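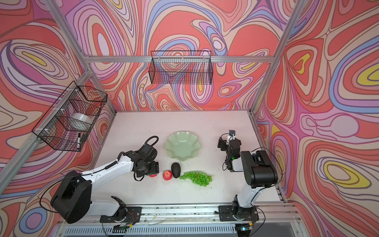 Leanne Whitlock

Preveck Twin bench arms, reviewed after one season of fruit

I wanted to like the Preveck Twin, and for the first 13 days I did. You get two white arms, a rail to bolt them to, a pair of black grippers and a manual translated by someone in a hurry. Setup took an afternoon. By evening it was putting grapes in a dish, and I was texting people about it.

Then it dropped an apple. Fine, I drop apples. What I don't do is carry on to the dish with nothing in my hand, open my fingers over it, and report the job complete. The left arm did this 5 times before lunch. The log said 56 successful placements for the day. The log is an optimist.

The fault is in how the gripper decides it is holding something. It reads motor current, and when the wrist cable gets dragged the wrong way the current climbs as if there were fruit in there. Preveck's answer was to route the cable in a loop above the wrist, so I did, and false grips went from daily to every so often. Every so often is worse in a way. You stop watching.

I stopped watching in July. The left arm closed on an avocado, believed it had failed, and closed again, harder. It kept retrying until I reached the switch. There is a force limit in the settings, but a retry starts the count over, a fact I had to get from Edit Rácz at Kelemen, the dealer, after two calls. She was very decent about it and sent me a settings file the same day. Load it before you do anything else. It caps the retries and makes the arm stop and wait for a person.

Please also buy a real stop button. The Twin ships with one in the software, on the laptop, wherever your laptop happens to be. Mine was behind me. I have since added a Sevevik mushroom switch on the power line and keep my fingers off the table whenever the arms are live – avocado pulp makes a strong argument.

Good points: the arms are quiet, the rail is stiff, and grapes by the bunch give it no trouble if it comes at the stem. Round red things are still a gamble. The exposed wiring by the right base bothers me, as do the crumbs that collect along the rail, and I'd pay extra for a cover.

The Utwood pair costs more and looks like dental equipment, but it checks its grip with a second sensor. If I were buying again I'd look hard at that one. Three stars for the Twin, one of them for Edit.

Posted 5/11/21, updated since with the July business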